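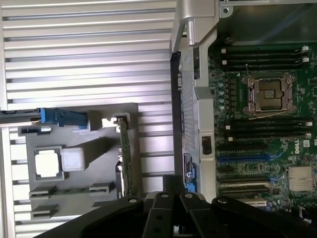 Most of the trouble with taking apart an old workstation comes from small parts going missing, so sort out where they will go before you touch a screw. A muffin tin works. So does an egg carton, though the lid gets in the way. I like a plastic tray with partitions, and gray is a good color for it, as a white socket cover shows up right away against it. Set the tray close to the case so you aren't carrying small things across the room. Once a processor is out, look at what's left. If you can see gold pins in the socket, keep fingers, rags and screwdrivers away from them. They bend easily and are very hard to straighten.

## Before you open the case

- Shut down, switch off at the back, and pull the power cord. Hold the power button in for a few seconds afterward.
- Work on a bare table. Carpet and wool sweaters build up static.
- Touch unpainted metal on the case now and then, or wear a wrist strap.
- Take a phone picture before each cable comes off. Sadia Mohmand draws hers on the back of an envelope, and that works too.
- Have masking tape and a pen ready for labels.

## Order of work

Side panel first, then expansion cards, then memory, then the cooler and processor. Going back together, do the same list from the bottom up. If a part won't move, stop and look for a latch or a screw you missed.

Keep screws from different places apart. Drive screws and case screws look nearly the same, and the wrong one can strip a hole. I put each group in a paper cupcake liner and write on the side with a pencil.

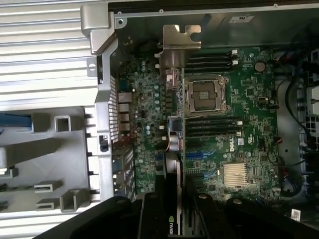 Dust is best dealt with when the board is stripped down. Use a soft paintbrush, one inch wide, that has never had paint on it, and short bursts of air with the can held upright. Start at the top of the case and work toward the bottom. With no memory in the slots you can get the brush right along the rows, and a finned heatsink like the one on this Dell board wants a slow pass between the fins, following their direction. Leave the cover on an empty socket while you do all this. Vent grilles are easier from the outside, with a vacuum nozzle held a little way off to catch what the brush pushes through.

If the clock has been losing time, change the coin-cell battery while you're in there. Read the number on the old one and buy the same. You'll need to set the date again afterward, and check any startup settings you had changed.

## Cards

Take out the bracket screw or swing the bracket latch open, then look for a second catch at the end of the slot. Lift straight up by the edges. Rocking a card from side to side is hard on the slot. Don't touch the gold contacts; if they're dull, wipe them with a lint-free cloth and a little rubbing alcohol, and let them dry.

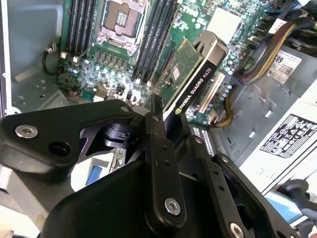 *Quadro K620, a low-profile card, held upright over the board.*

## Putting parts away

- Cards and memory go in anti-static bags. Kitchen plastic wrap and sandwich bags are no good for this.
- Write on the outside what it is and which machine it came from.
- Shoeboxes are fine for storage once the parts are bagged. Mine sit on a closet shelf, 4 boxes in all, away from the water heater.
- Save the socket covers. They weigh nothing, and a spare board can't be stored safely without one.

Thirumalai Amin wrote in October to ask about washing the side panels. Take them off, wipe with warm water and a drop of dish soap, and dry for at least 20 minutes before they go back on. Foam strips on the inside should be left alone or dabbed with a barely damp cloth.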